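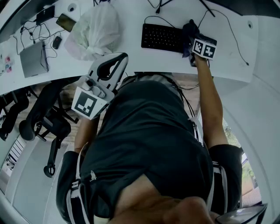

## Desk day

March 22, 2024

I've been putting off the keyboard for weeks. Tin-yau Shek swears by a plain cloth and no sprays, so that's what we're going with - a proper wipe along the keys before anything else gets touched. Laptop shut, phone shoved over to the left with the mouse.

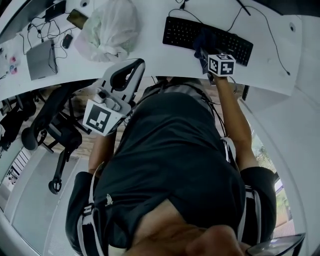
*Dark cloth on the keys, bag still on the desk.*

Crumbs love the gap by the space bar, don't they? I go slowly there and fold the cloth over when it looks grubby. 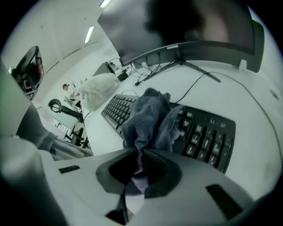 Then it's the cables, which I'm dreading, and the monitor stand after that. I'll do the grommets in October, probably!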